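6 min read

I spent most of January on the grasp checker for Storkex, the planner I've been writing in the evenings at home in Prirnthorpe. It worked fine on a bare table. In a room with walls, a window and a big lidded appliance or cabinet, it kept choosing arm poses that ran out of wrist travel. I now load the full room every time, even though it's slower. 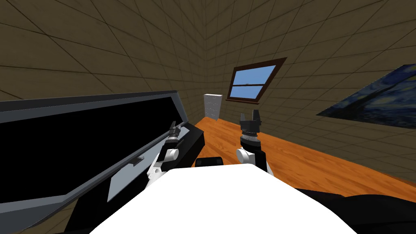 What I changed

The base pose used to be fixed before the arms were planned. Now the planner samples 12 base poses and scores each one on how much joint range both arms have left. Planning time went from 90 ms to 170 ms, and I can live with that. The wrist views get replayed beside the planner log, so I can check the approach line against what the gripper is facing.

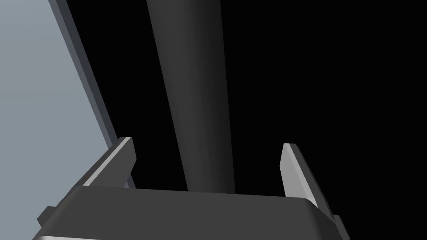 Left gripper open, dark cylinder between the fingers.

Clearance was the next problem. Jadura, the collision library I use, treats thin gaps as solid once you pad the meshes. I dropped the padding on the fingers only and left it on the palm and forearm.

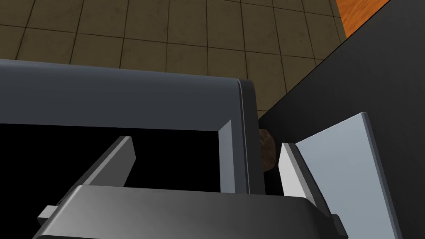 The log format is still a mess. Each run writes 852 fields, most of them joint values I never look at, and the timestamps come from two different clocks. I'll move everything to the simulator clock before I add anything else.

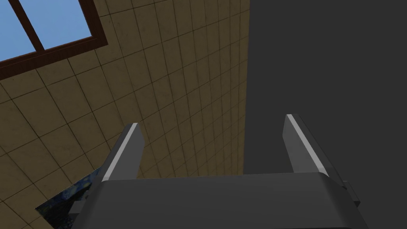
A reader in Riihimäki asked whether the scoring function will be released separately. Probably – it has no dependencies apart from the kinematics file. I need to tidy the config names first.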